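Fórum » Discos e bandas » Rock alternativo
Tópico: Amundsen – Zakolden (o disco novo). Quem já ouviu?

ruido_branco
7 de outubro de 2024
Gente, preciso falar desse disco com alguém! Ouvi Zakolden inteiro no ônibus, cheguei em casa e ouvi de novo, dessa vez no escuro, com fone decente. Pra quem não conhece, Amundsen é um quarteto que começou fazendo pós-rock comportado, daqueles de crescendo de nove minutos, e que agora resolveu encurtar tudo. A faixa de abertura entra sem introdução nenhuma, bateria e baixo já brigando, e a guitarra só aparece quando você acha que ela não vem mais. Que coisa linda.
O Archie Munro continua cantando como quem lê uma carta em voz alta, e eu sei que isso divide opiniões (minha irmã não aguenta), mas em "Corkuneck" ele finalmente abre a voz no refrão e eu me arrepiei de verdade. Alguém mais?

lado_b_eterno
Ouvi e gostei bem menos. A primeira metade é ótima, concordo, mas depois de "Corkuneck" o disco perde o fôlego. São quatro músicas seguidas no mesmo andamento e com o mesmo efeito de guitarra. E a produção está abafada, o bumbo parece gravado dentro de um armário. Prefiro mil vezes o EP Zavville.

ruido_branco
Ah, mas o bumbo abafado é parte da graça! Escuta com atenção a sétima faixa, quando o prato de condução entra sozinho no lado direito – se o bumbo fosse mais aberto, aquilo sumia. E o Zavville é bom, claro, só que ali eles ainda estavam imitando os discos que a gente tinha em casa.

MarceloPedaleira
Sou guitarrista e vou meter a colher. O efeito que o lado_b reclama não é um só. Tem um delay curto nas faixas do meio e, nas duas últimas, um trêmolo bem lento, que pulsa fora do tempo da bateria. Tirei "Corkuneck" de ouvido ontem, a afinação é com a sexta corda em dó. O riff é fácil, difícil é contar: o compasso do refrão tem um tempo a menos que o do verso e eu errei umas vinte vezes seguidas até cair a ficha.

lado_b_eterno
Tá, do trêmolo eu retiro o que disse, fui conferir e é diferente mesmo. Mantenho a queixa do andamento.

dona_vitrola
Meninos, alguém comprou o vinil? A tiragem é de 2300 cópias e o meu chegou com a capa amassada na quina, fiquei arrasada. O disco em si está perfeito, prensagem silenciosa, e no lado B os graves aparecem muito mais do que no streaming. lado_b, honre o nome e ouça assim antes de condenar!

lado_b_eterno
Haha, justo. Só que não tenho toca-discos desde a mudança.

tonico77
Desculpem, mas acho que vocês estão exagerando. Banda competente, letra fraca. "O mapa dobrado no bolso do mar" é frase de agenda de adolescente. Em 2000 tinha umas dez bandas fazendo isso e ninguém chamava de obra-prima.

ruido_branco
Cita as dez, tonico, que eu quero ouvir todas, sem ironia nenhuma! Sobre a letra, essa linha também não é minha favorita. Mas na faixa seguinte tem aquele trecho do irmão que liga só pra perguntar se choveu, e desliga. Achei de uma delicadeza enorme, e a banda praticamente para de tocar nessa hora, fica só uma nota de órgão segurando tudo.

tonico77
O trecho do irmão é bom. Isso eu dou. A lista eu fico devendo, tenho que desencavar uma caixa de CD-R na casa da minha mãe.

MarceloPedaleira
Se achar, posta aqui! E alguém sabe da turnê? Li que vão tocar em novembro, com o Zavville na íntegra na primeira parte e o disco novo depois.

dona_vitrola
Também li isso, mas no site deles ainda não tem cidade nenhuma. Vi a banda ao vivo 2 vezes e no palco as músicas crescem muito, o baixista canta as segundas vozes que no disco mal se ouvem. Na segunda vez o Archie quebrou uma corda logo no começo e tocou o resto do set assim, sem reclamar.

ruido_branco
Se passarem por aqui eu vou nem que seja a pé. Voltando ao disco, ouvi mais uma vez hoje cedo pensando no que o lado_b falou do andamento, e ele tem um pouco de razão: a oitava e a nona podiam trocar de lugar. Fiz uma playlist com as duas invertidas e o órgão do final da nona emenda quase certinho no começo da oitava – testem e me digam! 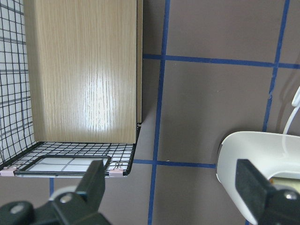
Ah, e a última faixa eu deixei onde estava, porque aquele minuto final só com a voz e o chiado do amplificador tem que fechar o disco. Amanhã ouço o Zavville de novo, com calma, e volto aqui pra continuar a briga com o lado_b.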